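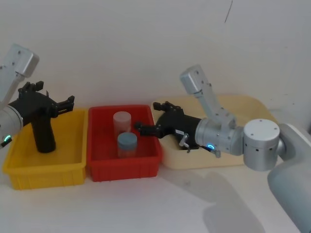 # Minutes - Juster Building Tenants' Group

Wednesday, 7 p.m., second floor meeting room. Nine units represented, which is enough for a vote. The chair opened by asking that everyone keep to the agenda. The secretary notes that this request was made last time too.

## 1. Minutes of the last meeting

Approved with one correction. The line saying the front door "has been repaired" should read "has been looked at." The door still sticks.

## 2. New trash and recycling contract

The managing agent, Lasent, has sent a proposal to move the building from its present hauler to Doreo. The chair read out the main points. Doreo would take paper, mixed containers and food scraps on separate days, and would charge $985 a month for the whole building. The letter says this will "pay for itself."

Unit 4B asked how. The letter does not say. The chair called Lasent before the meeting and was told that the savings come from lower landfill fees. Asked who receives those savings, Lasent said it would get back to us.

Discussion:

- Unit 2A supports the change and said the present service is poor. Pickups have been missed and the alley smells. No one disagreed about the alley.
- Unit 5C said the present service was also sold to us as an improvement, by the same agent, in much the same words. She had kept that letter and passed it around.
- Unit 1D asked what happens when someone puts the wrong thing in the wrong bin. Under the contract, a load judged "not clean" is charged as ordinary trash plus a $100 fee. The driver decides, and there is no appeal.
- Unit 3A thinks the fee will be charged rarely. Unit 5C asked what that was based on. Unit 3A said it was a feeling.
- Several members asked where the sorted material goes after it leaves the alley. Doreo's leaflet says "to our partners." The secretary was asked to find out who the partners are and whether they are obliged to recycle any of it.

There was a long exchange about food scraps. Unit 1D is next to the alley and does not want a food bin under the bedroom window in July. Unit 2A said the bins have locking lids. Unit 1D said the present bins have lids.

**Motion:** to accept the Doreo proposal as written. Three in favor, six against. Motion failed.

**Motion:** to ask Lasent for a written breakdown of the claimed savings, the names of the places that receive the material, and a contract with the $100 fee either removed or open to challenge. Carried, 7 to 2.

## 3. Boiler

Toivonen inspected the boiler in March and recommends replacing it. Toivonen also sells boilers. Unit 4B pointed this out and asked for a second opinion from a firm that does not. The chair said such a firm might be hard to find, but agreed to try.

The report gives the boiler "limited remaining life." Unit 3A asked whether that meant a month or ten years. The report doesn't say, and the inspector has not returned two calls. Members agreed that the heat worked all winter apart from one weekend, and that the weekend was caused by a tripped switch.

No vote taken. Item carried over.

## 4. Laundry room

The second dryer is still out of order. Lasent says the part is on order - it was also on order at the last meeting and the one before. Unit 2A offered to pay for the part and send Lasent the bill. The chair advised against this until we know what the lease says about it.

The sign asking people to remove clothes promptly has been taken down by someone. A new one will go up, with smaller writing and fewer underlined words.

## 5. Other business

- Hallway lights on the third floor now stay on all day. Reported to Lasent.
- Unit 5C asked whether the rent letters due in spring will mention any of these "improvements." The chair did not know. The question will be added to the letter under item 2.
- A proposal for a rooftop party was put off until someone can show that we are allowed on the roof.

## Actions

- Chair: letter to Lasent, copied to all units; second opinion on the boiler.
- Secretary: Doreo's partners; dryer clause in the lease.
- Unit 2A: new laundry sign.

Meeting closed at 8:50 p.m. Next meeting when Lasent replies, or in a month if it does not.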